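Spare room, continued

The guest bed at Fevdale has its pillows back, which brings the total to more than any guest has asked for. Martim Morais maintains that a pillow should stand upright and be looked at. Tuncay Tekin maintains that it should lie down, as he would like to.

The orange blanket stays. It was put to a vote in January and won 6 to 5, and the losing side still brings it up over breakfast.

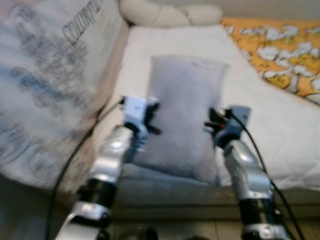
HOUSE & LINEN

Gray pillow in front, long white bolster along the head of the bed, big cardboard box to be flattened by Thursday — or adopted as a nightstand, like the last one.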